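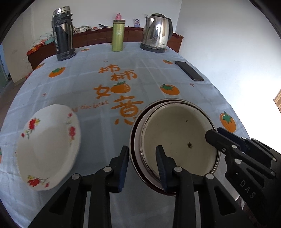 A two-finger hand-held gripper closed on the rim of a metal basin, with one blue pad against the outer wall and the other inside.

Home Products Service News Contact

Likside issues revised maintenance schedule for two-finger hand-held grippers

Likside has published a revised maintenance schedule for its two-finger hand-held grippers, covering pad replacement, pivot pin inspection and finger alignment. The schedule takes effect in February and replaces the fixed calendar intervals used until now.

Service is now set by closing cycles. Pads are to be inspected at 1,709 cycles and replaced at 2,720, or earlier if the rubber is cut, glazed or lifting from the finger. Both pads are changed together. A new pad paired with a worn one shifts the closing line to one side, and on thin-walled items such as bowls and basins the rim then tends to rotate in the grip.

The intervals are based on a review of 153 service records from the Sondosine workshop, where the grippers are used on household items. Side play at the pivot pins was the most common entry — ahead of pad wear and loose screws.

"Most of the tools sent back to us had good pads and loose linkages," said Macarena Miranda, service engineer at Likside. "Operators were closing harder to make up for the play, and that wears the pins faster. Check the links first, then the pads."

Under the revised procedure, the linkage is opened fully and each arm is moved sideways by hand. Any arm with visible play is removed and its pin replaced. Screws are retightened in two passes, with the fingers closed for the second. Solvent cleaners are not to be used on the pads; a damp cloth is sufficient.

Spare pads and pin sets are supplied through Rusnák. Tools with a cracked link should be returned complete, with both fingers attached.

Yolanda Campos, who manages the Sondosine workshop, said the pin check has been added to the start of each shift. "It's done before the tool is handed out, and the cycle count goes on the same card," she said.

The schedule and the inspection card are available from Likside service on request.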